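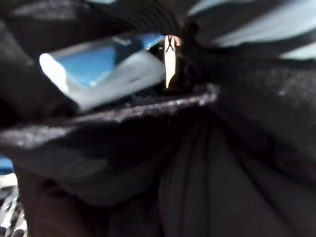
À quelle date la commune de Greston reprend-elle la gestion du quartier de Fivham ?

Le transfert prend effet au 1er janvier prochain pour l'état civil, l'urbanisme et la voirie, et au 1er juillet pour l'eau et l'assainissement.

Le conseil municipal de Greston a approuvé mercredi 21 novembre 2018 la convention qui rattache à la commune le quartier de Fivham, administré jusqu'ici par Troston. Le conseil de Troston avait adopté un texte identique en septembre. La modification des limites communales porte sur 27 hectares situés entre la route départementale et la rive droite du canal, et concerne 1 598 habitants.

Fivham est séparé du bourg de Troston par le canal et n'y est relié que par un seul pont, limité aux véhicules légers. Le quartier est en revanche contigu à Greston sur toute sa façade ouest, et ses enfants y sont scolarisés par dérogation depuis l'ouverture du groupe scolaire du Park. La dérogation devait être renouvelée chaque année par les deux conseils. Elle devient sans objet à compter de la prochaine rentrée.

La convention fixe trois régimes distincts. Les actes d'état civil antérieurs au transfert restent conservés à Troston, qui continuera d'en délivrer les copies. Les autorisations d'urbanisme déposées avant le 31 décembre sont instruites jusqu'à leur terme par le service de Troston, selon le règlement en vigueur à la date du dépôt. Les demandes postérieures relèvent de Greston, mais le zonage actuel de Fivham est maintenu tant que le plan local d'urbanisme n'a pas été révisé. Athina Rallis, directrice de l'urbanisme de Greston, prévoit de lancer cette révision au deuxième semestre.

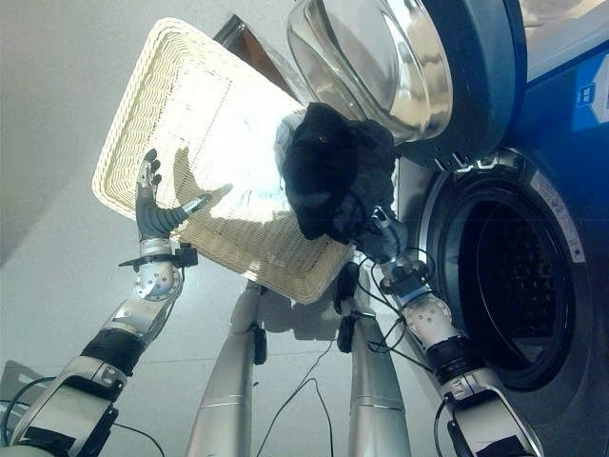 Le réseau d'eau potable a retenu l'essentiel des discussions techniques. Le quartier est alimenté par une conduite en fonte qui franchit le canal sous le tablier du pont et dont Troston restera propriétaire. Greston achètera l'eau en gros, au compteur, jusqu'à la mise en service d'une liaison avec son propre réservoir. Les travaux comprennent la pose de plus de 400 mètres de canalisation sous la rue du Park, un surpresseur et deux vannes de sectionnement. Une fois la liaison en service, la conduite du pont sera conservée comme alimentation de secours – les deux communes se partageront alors son entretien à parts égales.

« Le calendrier de l'eau est décalé de six mois pour éviter une double facturation sur un même relevé », a précisé en séance Zuzana Ondrejka, ingénieure chargée des réseaux à Troston. Les abonnés recevront une facture d'arrêt de compte établie sur index relevé, et non sur estimation. Les contrats d'abonnement sont repris de plein droit par la régie de Greston, sans frais d'ouverture. Les usagers mensualisés devront en revanche signer un nouveau mandat de prélèvement.

Pour la voirie, le transfert se fait en l'état. L'éclairage public est inclus, à l'exception des candélabres du pont, qui demeurent rattachés à l'armoire de commande de Troston. Le déneigement sera assuré par Troston jusqu'à la fin de l'hiver, contre remboursement des heures et du sel. La collecte des ordures ménagères, de compétence intercommunale, ne change ni de jour ni de prestataire.

Les électeurs de Fivham seront inscrits d'office sur la liste de Greston et recevront une nouvelle carte par courrier. Leur bureau de vote est fixé à l'école du Park. Les noms de rues sont conservés, sauf celui de la rue de l'Église, qui existe déjà à Greston – une nouvelle dénomination sera soumise au conseil au printemps.

Le texte de la convention et le plan des nouvelles limites sont consultables dans les deux mairies aux heures d'ouverture.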